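4. Caring for the worktop

Wipe the Clerildale worktop daily with a soft cloth and warm water. Do not use bleach or vinegar.

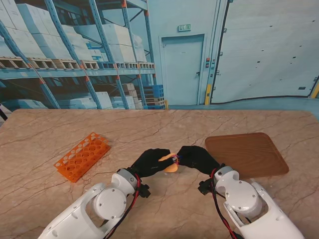
Rivton adds that its own fitters allow oil marks 4 hours under a paste of baking soda – longer for old ones – before rinsing.

4.1 Removing ink
1. Blot the mark with a dry cloth. Do not rub.
2. Apply Galanis cleaner and leave for 4 minutes.

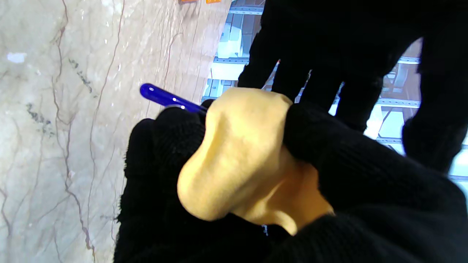

3. Rinse with clean water and dry at once.

Caution: Keep the cleaner away from children and naked flames.

4.2 Sealing
Apply one coat of sealant each June. A 400 ml tin is sufficient for most kitchens.

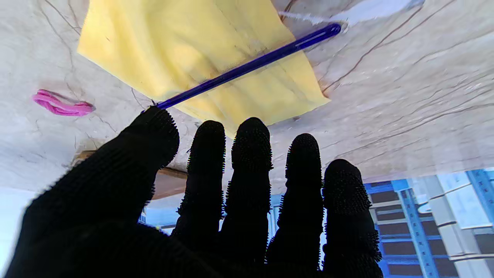
The room should be well aired until the coat has set. Spare tins may be ordered from Cokside, quoting part 82.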